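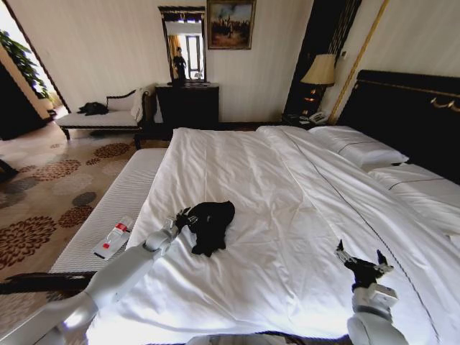 Bedding and bedroom textiles: frequently asked questions

Which duvet size goes with a double bed?
Check the mattress first, then allow an overhang on both long sides and at the foot. If two people share the bed, go up one size. The Istwood cover is sold in double and king, with a dark stitched line on white. Pillowcases with matching piping are sold separately.

At what temperature should white covers be washed?
Wash at 30 degrees for ordinary use. A warmer wash is allowed if the care label permits it. Close all buttons or zips and turn the cover inside out. Do not mix with dark items.

Can I leave black clothing on a white duvet?
Dry, previously washed clothing is unlikely to mark the cover. New black cotton and denim can shed dye, mainly when damp. Fold or hang the garment before the bed is used. If dye has transferred, rinse the area in cold water and do not tumble dry until the mark has gone.

How do I get creases out of a duvet cover?
Take it out of the machine promptly, shake it from two corners and dry it flat or over two lines. Light creases usually drop out on the bed within a day. Iron on the reverse along any piping, as the cord can leave a shiny ridge.

Can the ribbed bench be wiped down?
Vacuum along the ribs with a brush head. For spills, blot, then use a barely damp white cloth. Keep bottles off the padded top unless the cap is tight. The Grolach bench cover is fixed and cannot be removed for washing.

How is a gold headboard rail cleaned?
Use a dry microfibre cloth on the rail and a soft paintbrush around curled ornaments. Metal polish will remove a painted or plated finish.

Will a bench at the foot of the bed mark a patterned carpet?
It may leave dents in the pile. Move it a short distance every 3 months and lift it when doing so. Felt pads are stocked in packs of four (item 391).

How long do I have to return bedding?
Unwashed items in their original packaging can be returned within 30 days. Opened pillows are excluded unless faulty.

Who answers product questions?
Kevser Kaplan deals with bedding and Amnuay Yensuk with upholstery. Please quote the order number.

Page last updated: February 24, 2026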